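Atelier de description des fictions sérielles, site de Rustmont
Cahier de travail – septembre, reprise à 9 h 15

Objet : dépouillement du cycle Bedameo, questions de fiches personnages.

La séance reprend au point où s'arrêtait l'entrée précédente, soit à la fin de l'arc du siège. Le fichier compte à ce jour 1593 fiches, toutes catégories confondues (personnages, lieux, objets nommés, serments, généalogies). Les fiches « serment » ont été conservées comme catégorie distincte, malgré les réserves exprimées avant l'été. Dans Bedameo, un serment rompu modifie durablement les pouvoirs de celui qui l'a prêté ; le traiter comme un simple attribut de la fiche personnage obligeait à répéter la même information à plusieurs endroits.

Édition de référence : le texte relié de Shearer. La version parue en feuilleton reste consultable, mais elle ne sert plus qu'à documenter les écarts. Il convient de rappeler que le feuilleton comprend environ 200 épisodes, que la numérotation ne correspond pas à celle des volumes et que les premiers dépouillements avaient mélangé les deux. Toute cote de la forme F suivie d'un nombre renvoie au feuilleton, toute cote de la forme V au volume. Les cotes sans lettre sont à tenir pour douteuses jusqu'à vérification.

Point 1. Identité de la Régente grise.

Le personnage est introduit dans le volume 2 comme une figure voilée qui ne s'exprime que par l'intermédiaire d'un héraut. Le volume 6 laisse entendre qu'il s'agit de la sœur aînée du narrateur, donnée pour morte dans le prologue. Deux fiches avaient donc été ouvertes, l'une pour la sœur, l'autre pour la Régente. La fusion a été proposée à plusieurs reprises.

Relecture faite ce matin du chapitre du pont. Le narrateur y reconnaît la voix, sans voir le visage, et se contredit lui-même quelques pages plus loin. La confirmation n'intervient qu'au volume 8, dans la lettre du chancelier. Décision : maintien des deux fiches, reliées par un renvoi « identité révélée », avec indication du volume où la révélation est acquise. Le lecteur de l'index qui n'en est qu'au volume 2 ne doit pas la rencontrer en consultant la liste alphabétique. Le renvoi sera placé en bas de fiche, sous la rubrique réservée. 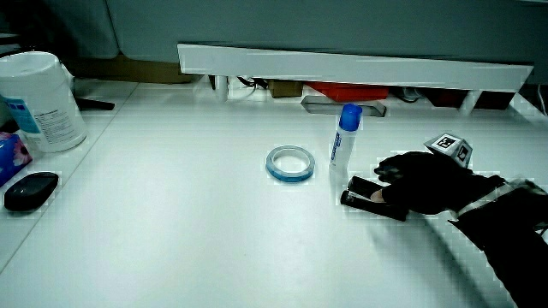 La même règle s'appliquera au forgeron de Pekville, dont le cas est plus embarrassant. Le texte le nomme de trois manières selon les volumes, et l'une de ces formes est probablement une coquille de l'édition Shearer. La forme longue a été retenue comme vedette. Les autres donnent lieu à des renvois simples. Si la réimpression corrige la coquille, le renvoi sera conservé : des lecteurs continueront de chercher le nom sous la forme qu'ils ont sous les yeux.

Point 2. Catégorie « mentor ».

Discussion longue, reprise d'un désaccord ancien. La grille actuelle définit le mentor comme un personnage qui transmet un savoir au protagoniste et disparaît avant le dernier tiers du récit. Cette définition a été établie sur des cycles de facture classique et convient mal à Bedameo, où l'ermite du col ne disparaît jamais, change de camp et finit par devenir l'élève de son ancien disciple. On a fait valoir que la disparition relevait d'une habitude du genre et n'avait pas à figurer dans une définition. L'objection est recevable. Elle entraîne toutefois la révision d'un bon nombre de fiches antérieures, notamment pour les cycles dépouillés avant l'ouverture du présent cahier.

Position provisoire : la transmission suffit pour attribuer la catégorie. La disparition, la trahison et le renversement des rôles deviennent des qualificatifs facultatifs. L'ermite recevra « mentor » avec les qualificatifs « trahison » et « renversement ». La nourrice du prologue, qui enseigne au narrateur l'alphabet des pierres et dont il n'est plus question ensuite, reçoit « mentor » sans qualificatif – son absence ultérieure tient du silence du texte et ne peut être assimilée à une disparition.

Reste à savoir si l'épée peut être tenue pour un mentor. Elle parle, elle instruit, elle ment. La fiche est actuellement rangée parmi les objets nommés. À reprendre à la prochaine séance, avec les passages du volume 4 sous les yeux. 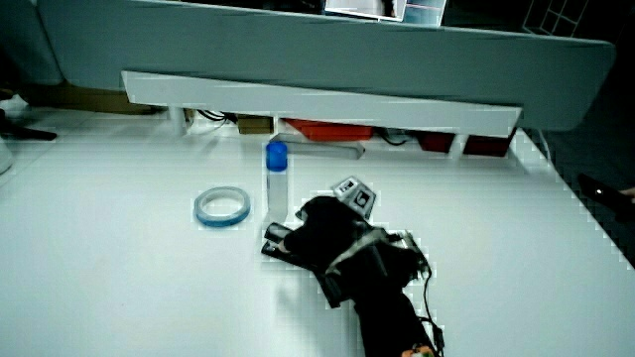 Tube transparent à bouchon bleu et rouleau de ruban adhésif bleu, table blanche.

Point 3. Chronologie interne.

Le calendrier fictif comporte des mois de longueur inégale et un intervalle hors calendrier, dit « la Veille », pendant lequel les morts peuvent être interrogés. L'auteur n'en précise la durée nulle part. Les épisodes du feuilleton laissent supposer une seule nuit ; le volume 6 décrit des événements qui en demandent manifestement davantage, dont l'aller et retour du messager entre la capitale et la côte. Aucune durée ne sera portée sur les fiches. La mention « Veille » suffira, suivie du chapitre.

Une difficulté annexe concerne l'âge du narrateur. Celui-ci déclare dans le prologue avoir huit ans au moment de l'incendie. Le calcul fondé sur le règne du vieux roi donne un âge inférieur, qui rend peu vraisemblable la scène du serment. L'écart est consigné dans le champ « discordances » sans tentative de conciliation. Il est rappelé à cette occasion que les explications proposées par les lecteurs, si ingénieuses soient-elles, n'entrent pas dans les fiches. Elles peuvent être signalées dans la marge du cahier.

Point 4. Rédaction des notices.

Relevé de plusieurs notices rédigées au passé alors que la consigne demande le présent de narration. À corriger au fil de l'eau. Les jugements de valeur sont également à supprimer : « personnage attachant », « retournement décevant » et formules voisines. Une notice de l'arc du siège résume correctement l'action mais attribue au capitaine des intentions que le texte ne lui prête pas ; elle est renvoyée pour réécriture.

Les notices des personnages secondaires de Pekville dépassent souvent la longueur admise. Le marchand de sel, présent dans deux scènes, dispose d'un texte plus développé que celui de la Régente. Réduction à faire, en gardant la mention de la clé, indispensable pour comprendre le volume 8.

À faire avant la prochaine séance :
– vérifier les cotes sans lettre de l'arc du siège ;
– créer les renvois « identité révélée » pour la Régente et pour la sœur ;
– relire les passages du volume 4 où l'épée s'exprime seule ;
– demander à Shearer si la réimpression reprend la carte du premier tirage, sur laquelle le col porte un autre nom.

Fin de séance à 12 h 40. Fiches de la matinée enregistrées, celle de l'ermite laissée en attente de relecture.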